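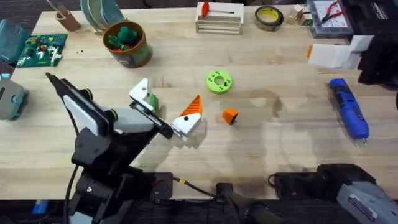 Wiebke Haberkorn wrote in November that her left arm kept letting go of small printed parts halfway through a lift, and that fitting new finger pads had changed nothing. The fault is a common one on small two-arm benches, and most of the time it is in the cable.

Stop both arms before you touch anything. Switch off at the supply, then wait 60 seconds. An arm that loses power will drop, so hold it by the upper link as you switch off and lower it to the bench. Clear knives and rotary tools out of reach of both grippers first.

Follow the cable from the base up to the wrist. Bend each joint slowly by hand and watch for a place where the cable pulls tight. On ours it was the elbow — the plug had crept out far enough to lose contact at full stretch. Push it home and leave a loose loop, then fix the loop with a tie on each side of the joint.

Power up one arm only and open the log. Ours showed error 29 each time the gripper dropped out. Set the grip limit to 220 and run the lift with a light block, at low speed, with your hands off the bench.

If the error comes back, change the cable. Hauke Frerichs ran 124 lifts on the new one without a drop before he switched the second arm back on. Do the same check on that arm too, even if it has never failed.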